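About Us

Grastico is a small local news service covering city halls, county boards and the agencies in between. We started with one reporter, one borrowed desk and a habit of sitting through public meetings all the way to the end, and we've grown slowly and a little stubbornly ever since. Today our stories reach readers in 46 towns across two counties, and we're so glad you've come by to learn who we are!

Our founder and editor, Parisa Shojaei, spent 11 years on the city desk at the Rakard Courier before it closed. She missed the phone calls more than anything (people wanting to know if the pool would open, or why the bus had stopped coming down their street), and she kept getting them at home long after the paper was gone. Grastico grew out of those calls, and we still answer our own phone.
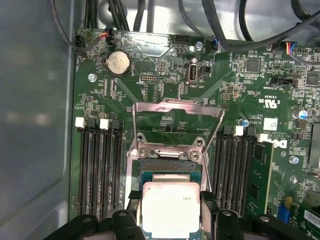 Our reporting covers what local government decides and what those decisions mean once they reach your block: parade permits, street closures, health orders, school calendars, water rates, and the budget hearings that run past everybody's bedtime. We read the whole agenda packet, attachments included, and we try to write it up in plain words. Purchasing is a favorite of ours, odd as that may sound. When a city votes to replace its office computers, we like to know what the money buys, right down to whether it's a whole new Dell or only a new processor to go in the socket of the old one, and we'll call the purchasing office until we can tell you.

We send a morning bulletin to subscribers and share our meeting coverage with partner papers in Alipour and Gundon, who print it alongside their own. If you'd like to carry our stories, please write to us. The terms are simple and the rates for very small papers are, well, very small.

We do make mistakes, and when we do we fix the story and put a note at the top saying what changed. If you spot one before we do, please tell us. You'd be surprised how many of our best readers began by writing in to complain about a misspelled street!

Grastico is paid for by subscribers and by a modest amount of advertising. Advertisers don't see stories before they run. We don't endorse candidates, and our reporters don't work on campaigns.

News tips: use the form on our Contact page, or call the newsroom
Subscriptions: see Plans and Gift Subscriptions
Page last updated Mar 5, 2025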